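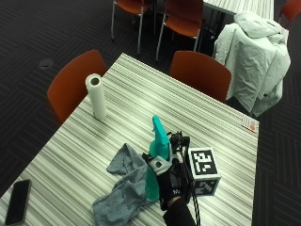 CIMURA, November 1, 2022 – The reading rooms at Sotska House have opened their doors again after a two-day closure for the autumn clean, and regular visitors will be pleased to hear that the striped tables, the dark carpet and the big armchairs by the window are all back where they should be, with the kettle on from nine o'clock as usual.

The clean is a fixture in the Sotska House year, one of a pair with the spring clean, and this one took in both floors of the building on Dinsa Street. The ground floor was done on the first day and the upstairs rooms on the second, with the tables left until the shelves above them had been dusted. Anyone who has ever wiped a table and then dusted the shelf over it will understand the order of things.

There are 40 tables in the building now, which is more than most people would guess, but they are spread through the quiet room, the long room, the children's corner and the little back room where the chess players meet, and some of them spend half their lives folded against a wall. The laminate ones with the streaky white, pale grey and charcoal tops came from Asteo, the furniture firm, and they have turned out to be the most popular in the house. People like to spread out on them. Jigsaws go on them, and dressmaking patterns, and family history papers in great fans and heaps, and at the end of the school term there is always a good deal of poster paint.

A busy pattern like that is very forgiving, and it has to be said that it is also rather good at hiding a tea ring. The staff have learned to look along the surface from low down, with the light coming across it, and to wipe with the stripes and then across them. The house way of doing it is simple enough: a spray bottle, a soft grey cloth, a light mist over one half of the top at a time, and then on to the edges, where sticky fingers go. Each table gets a wipe at the end of every day in any case, but the autumn clean is the time for the undersides and the legs as well, and for the feet, which gather fluff from the carpet in a way that has to be seen to be believed.

The teal spray bottles will be familiar to anyone who has stayed until closing time. Sotska House changed over to them in July, when the old clear ones were retired, and the idea was that a strong colour would be easier to spot when one had been left behind on a windowsill or tucked in beside the atlases. It seems to have worked, on the whole, though one did go missing for most of September and was found in the piano stool. They are filled from a large container in the downstairs cupboard, with a mild cleaner that is kind to laminate and has hardly any smell, and they are for tables only. There is a separate set for the windows, and a third for the sink.

Those who use the long room may notice the biggest difference underfoot. The carpet there, with its fine zigzag weave in black and dark grey, was vacuumed twice, once in each direction, and the table legs were moved a hand's width to one side so that the dents can recover. It is a hard-wearing carpet and a handsome one, but it does show paper dust, and the jigsaw club will not mind our saying that it also swallows jigsaw pieces. Five came up over the two days. They are in an envelope at the front desk, and if you have a harbour scene at home with a gap in the sky, please do come and ask.

Other things handed in at the desk after the clean include a pair of reading glasses in a red case, a child's left mitten, a tape measure, several good pens, and a library card from a town quite some distance away. Everything will be kept until the end of the month. The reading glasses in particular look as though somebody must be missing them.

It has been a busy year for the house, and the tables have had to work for their living. The desk recorded 1373 visits in July alone, the most in any month since the rooms opened, helped along by a wet fortnight and the summer reading trail. August was nearly as full, and although things settled down a little once the schools went back, the new evening hours have brought in a different crowd, among them a good number of people who come straight from work with a laptop and a sandwich. Sandwiches are welcome at the laminate tables, and always have been. They are still not allowed at the two old oak ones in the quiet room, which mark easily and are treated with wax once a year by somebody who knows how.

The oak tables, incidentally, were finished on the afternoon of the second day and will be roped off for 48 hours so that the wax can harden properly. They will be back in use by the middle of the week, and readers who like to sit there are asked to bear with the arrangement. The long room has been given four extra chairs in the meantime, and the lamps have been moved across too.

Upstairs, the children's corner has had its book boxes emptied, wiped out and filled again, and the picture books have been put back roughly by size, which suits the smaller readers a great deal better than going by author. The low shelves have been moved away from the radiator. A fair number of books turned out to be in need of mending, mostly loose spines and a few torn flaps, and these have been put by for the mending afternoon later in the month. Anybody who is handy with paste and tissue would be very welcome to come along to that. There will be cake, and the tables will be covered.

A few small changes have come out of the clean and are worth mentioning here, as they affect daily visitors. Spray bottles and cloths will from now on be kept on a shelf at either end of the long room, where before they lived in the cupboard with the coats, so that anyone who would like to wipe down a table before sitting at it can do so without having to ask. Please spray lightly, and please take books and papers off the table first. Used cloths go in the lidded bin under the shelf and are washed every evening. The grey ones are for tables, and the yellow ones are for the sink and the draining board, and it would be a great kindness to everyone if the two could be kept apart.

Craft groups are asked to put down a cover if they are using glue, ink or anything with glitter in it. Covers are hanging behind the long room door. Glue that has dried on a laminate top will generally lift with a damp cloth laid over it for ten minutes and a bit of patience, and the staff would far rather be told about it than have anybody go at it with a ruler. Two of the tops picked up long scratches in the summer that way, and while they are still perfectly good tables, they have been moved to the back room, where the chess boards cover the worst of it.

There has been some discussion at the desk over whether the long room tables should go back in rows or stay in the looser arrangement that was tried out in the spring, with some of them turned cornerwise to the walls. Feelings run surprisingly high on the subject. The rows leave more space for pushchairs and wheelchairs to pass, while the looser layout makes the place feel less like a schoolroom and lets people sit facing the garden. For the present the middle of the room has been kept in the looser style, with a clear way through on the window side that is wide enough for a double pushchair, and a notebook has been put out at the desk for anyone who would like to have their say.

The autumn programme now picks up where it left off. The jigsaw club, the sewing table and the family history group are all back at their normal times, and the evening hours carry on as before, with last orders for tea half an hour before closing. The back room can be booked again from the start of next week. New members are always welcome, there is nothing to pay, and there is usually a table free before eleven, even on a rainy morning.

Sotska House would like to thank everyone who put up with the closed doors so cheerfully, and the bakery across Dinsa Street, which kept our returned books dry in its porch for both days and sent over a tray of buns. The next full clean is planned for the spring, and the dates will be put up on the front door and on this page once they are settled.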